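Bench Notes: The Arm Moves In
Photos from the Vivska refurbishing floor, Sunday crew
Sun 31 May

We take in office desktops by the pallet, pull them apart, fix what can be fixed and send them back out to people who will spill coffee on them. There are 7 of us. Since October there has also been the arm, which came from Disura and doesn't chip in for the coffee.

The deal was that it would do the fiddly jobs and we would do the thinking. So far we do the thinking, the unboxing, the labels, the dusting, and a certain amount of standing next to it with our arms folded.

Processor swaps on the old Dells. This used to be a steady-hands job, and the steady hands got first pick of the radio station. Now they write up placement logs, and the radio is up for a vote every morning.

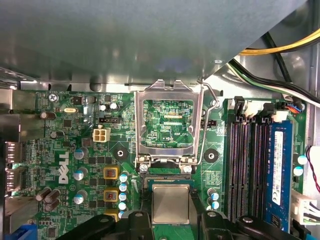
The hard part was letting go of the lever. Anyone who has bent a pin at the end of a long shift has opinions about how a chip should go down, and for the first 3 weeks we all shared them, loudly, with a machine. Management at Kostiuk, who own the building and the arm's service contract, suggested a suggestion box. It has 17 slips in it, most of them about the chairs.

What we notice is the wrists. Two of us have stopped wearing braces to work. We also notice the target, which went up to 700 units a month as soon as somebody upstairs saw the brochure. The arm didn't ask for that either.

Training on the Tolard test rack starts next week. Bring your own mug, and please stop sticking googly eyes on the equipment.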